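Planeck Suture Bench
Demonstration recordings and policy package for needle driving and knot tying
Sold by Nover to laboratories and teaching hospitals

Overview | What you get | Method | Results | Ordering

Every surgical robotics lab has a drawer of suturing videos. Most of them are unlabeled, several are the same video, and one is a birthday party. Planeck is what you buy when you would like to train something on Monday's budget and still recognize the data by December.

The package grew out of a method Jonalyn Lumanlan worked out at Millance for learning suturing from short pieces of demonstration instead of whole procedures. A full stitch is a long time for a policy to stay sensible. So the stitch is cut where the contact changes: needle meets pad, needle leaves pad, thread goes around a jaw, thread goes tight. Each piece gets its own label, and a small network learns when one piece hands over to the next. We call this handover gating. Rodel Macaraeg wanted to call it something shorter and was outvoted.

Wrist views and the overview are both used in training. The overview knows where the incision is. The wrist view knows what the thread is doing near the jaws, a subject on which the overview has opinions but little evidence.

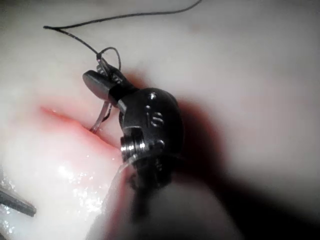
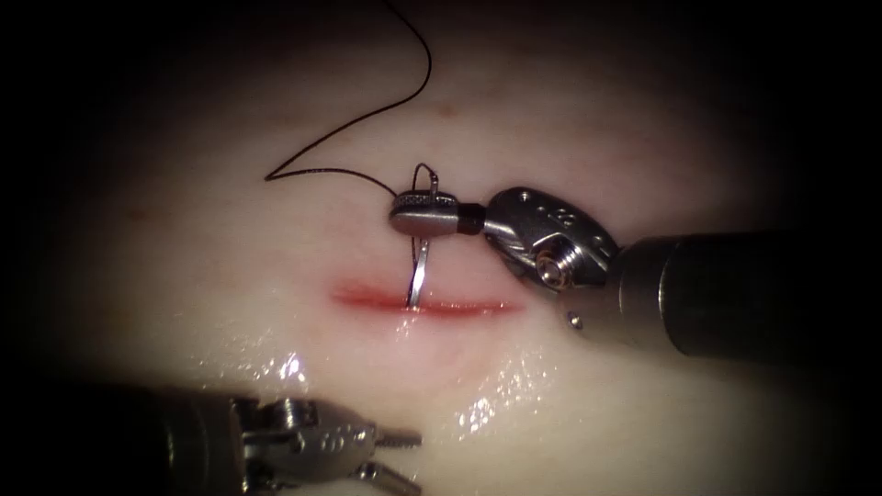
Wrist view with suture at the jaws (first); overview with the needle entering the slit (second).

What you get

- 800 two-arm demonstrations on synthetic tissue pads, with contact labels
- Joint positions and jaw angles for both arms, time-aligned to the video
- Trained weights for the handover network, plus the training code
- Calibration notes, written by people who had to calibrate it
- One year of email support from a person with a robot

Results

We ran 1000 simulated and bench trials per version, using pads the policy had not met. The gated policy beat our single-network baseline on needle entry and on pulling through. On knots it beat the baseline too, though the baseline treats a knot as a rumor, so please don't frame that chart.

Most of the remaining failures are in the loop. If the thread slides down toward the wrist joint before the second jaw arrives, the policy will carry on with great confidence and tie nothing. Adding the wrist view cut these failures but did not end them. The failed trials are included, in their own folder, and two customers have told us it is the folder they open most.

Glare on wet pads was the other nuisance. Bright specks were being read as needle. Training with randomized highlights fixed this on our lights. Yours may differ, and the lighting script is there for that.

What it won't do

Planeck is for research on pads. It is not cleared for use on patients, animals, or the fruit somebody always brings to the open house. It has learned one straight incision and a curved needle. Braided thread in other thicknesses will need new demonstrations.

Requirements

Two arms with needle driver and grasper, a wrist view and a fixed overview, and a machine with 16 GB of graphics memory. Training a version from scratch takes 4 days on ours. Fine-tuning is quicker and makes less fan noise.

Ordering

Licenses are per lab, with no seat counting. The Dimaculangan pad holder is sold separately and fits the standard pad; tape also works, and we used it for longer than we'd like to say in a product listing.

Current release: 31 August 2018. Owners of the earlier release get this one free on request.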